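Lekside Hair Studio – electrical check of styling tools, February
Checked by: Mostafa Ezzat
Area: the corner with flower wallpaper
Inspection form no. 1485

1. Number of tools on the floor
Six hair dryers on the list. Please do not put them directly on the floor after use, the concrete is rough and marks the plastic.
Result: comment

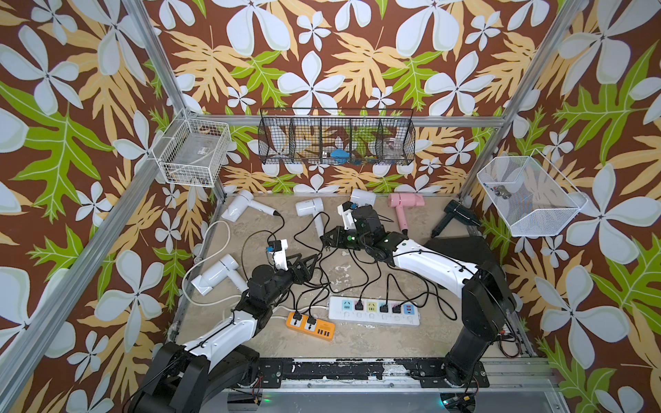
Hair dryers on the floor, three wall baskets behind.

2. Plugs and cord ends
Look at both prongs of each plug and at the black collar where the cord leaves the handle. I bent every collar by hand and found no crack. Unplugged dryers must have the cord collected – two plugs were left lying loose on the floor.
Result: pass, with comment
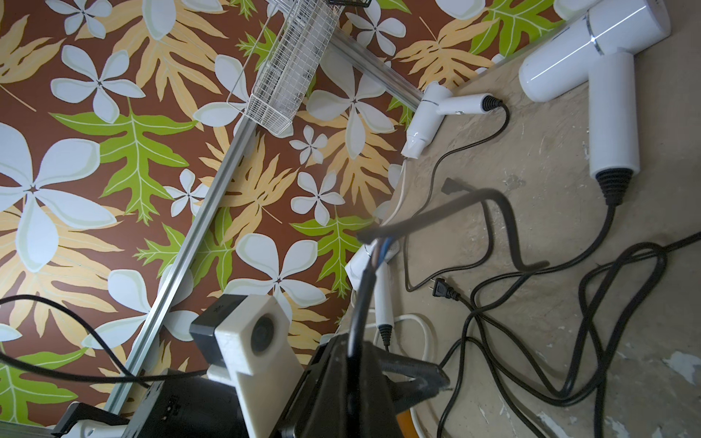

3. Power strips
One orange strip and one long white strip. Do not connect one strip into the other. I ask also that cords do not cross over the sockets, because a person can pull the wrong one. At Pitgate we had the same remark and they solved it with cord ties.

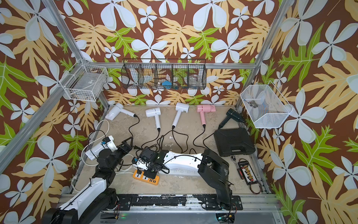 The cord ties can be bought together with the new labels, 14 pieces are enough for both rooms. Until they come, switch the strips off in the evening.
Result: repeat check in 2 weeks

4. Air vents
Remove hair and dust from the grille at the back of each dryer. Use a dry brush, never water. The pink one and the dark blue one need cleaning every 3 weeks.
Result: pass 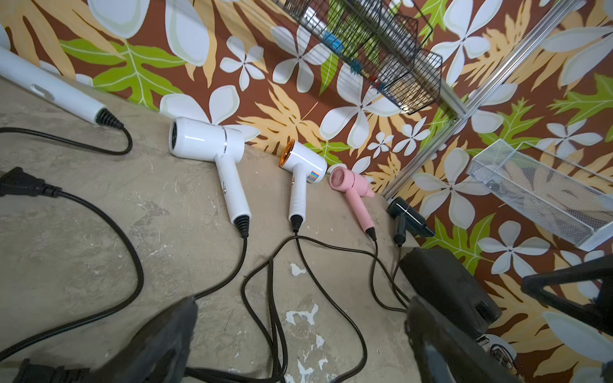 Cords to be untangled before the next check.

5. Wall baskets
Fixings are tight. Keep only light items inside.
Result: pass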